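Rucksack im Büro: über die Lehne hängen oder auf den Boden?

7 Antworten · 166 Aufrufe

mattenkante
Wir sind vor Kurzem in kleinere Räume gezogen, Garderobe gibt es keine mehr. Die meisten hängen ihren Rucksack jetzt über die Stuhllehne. Macht das den Netzrücken auf Dauer kaputt? Und wohin mit der Tasche, wenn Besuch kommt und die Stühle gebraucht werden?

Benito Bermúdez
Kommt auf das Gewicht an. Mit Laptop und Netzteil drin würde ich es lassen. Bei mir ist nach einem Jahr der Stuhl jedes Mal nach hinten gerollt, wenn ich aufgestanden bin. Der leere Rucksack ist kein Problem.

lotte_k
Sehe ich anders. Auf dem Teppich sammelt sich alles im Stoff, und im Weg liegt er auch. Ich hänge meinen dunkelblauen seit Jahren über den Stuhl. Vorher kurz aufmachen, reinschauen, Oberteil glatt drücken, dann hält das.
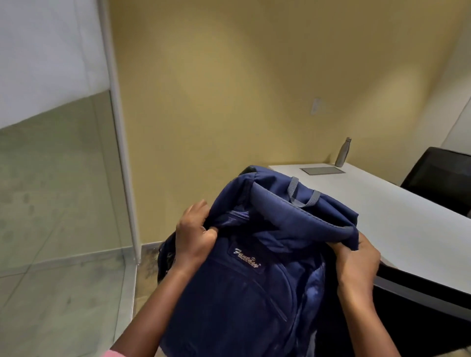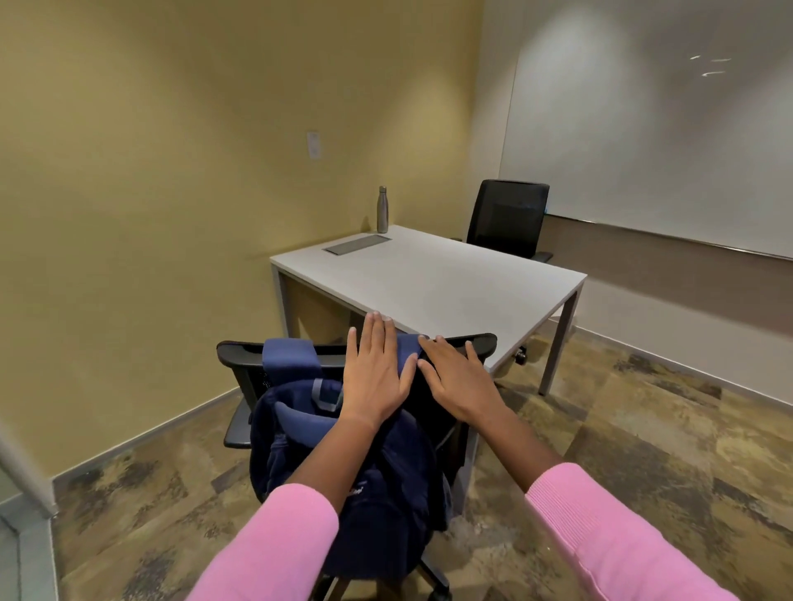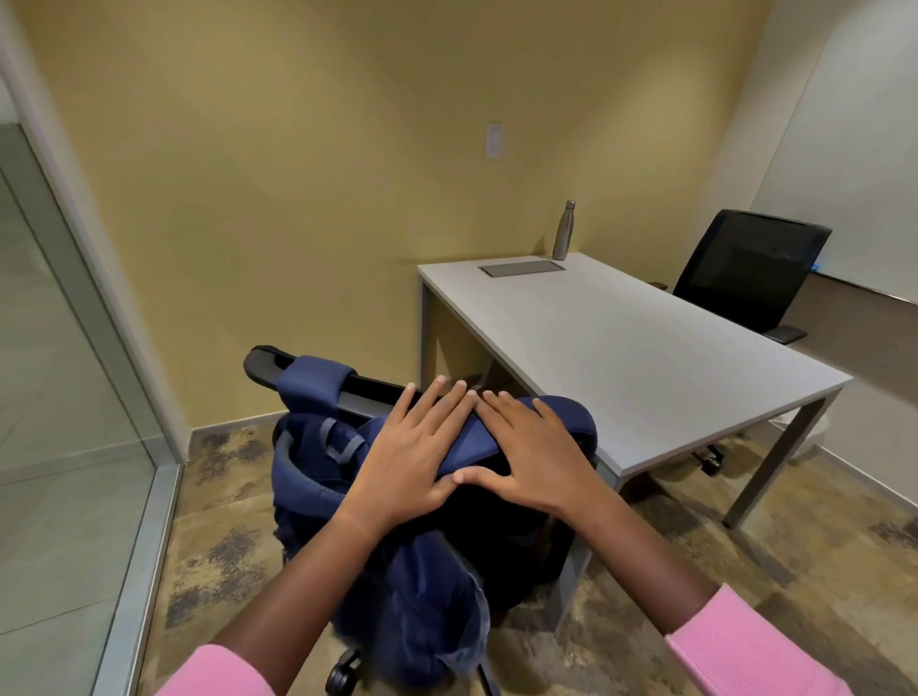

Wichtig ist, dass das Gewicht unten in der Tasche liegt und der Tragegriff nicht allein alles hält. Trinkflasche nehme ich immer raus, die steht bei mir auf dem Tisch.

3 Personen gefällt das

Plikeo
Und wenn du dich setzen willst? Dann hast du die Tasche im Kreuz oder musst sie doch umräumen. Für mich ist das eine Notlösung.

lotte_k
Ich nehme dafür den Stuhl, auf dem gerade keiner sitzt. Bei zwei Stühlen am Tisch geht das.

Prukwood
Haken unter die Tischplatte, fertig. Die zum Klemmen halten laut Packung 10 Kilo und man muss nicht bohren. Vier Stück haben wir montiert, einer ist abgefallen, weil die Kante zu dick war. Vorher messen.

Benito Bermúdez
Unter dem Tisch stößt man mit den Knien dagegen. Hatte ich auch schon. Seitlich am Tischbein geht es besser, dann aber die Rollen vom Stuhl im Blick behalten, die fahren gern über die Gurte.

mattenkante
Danke euch. Bohren dürfen wir nicht. Ich bestelle zwei Klemmhaken zum Testen und frage noch wegen eines Garderobenständers. Der im Katalog kostet 50 Euro, das müsste durchgehen.

Plikeo
Nimm einen mit schwerem Fuß. Unserer ist im Oktober mit drei Winterjacken umgekippt.

2 Personen gefällt das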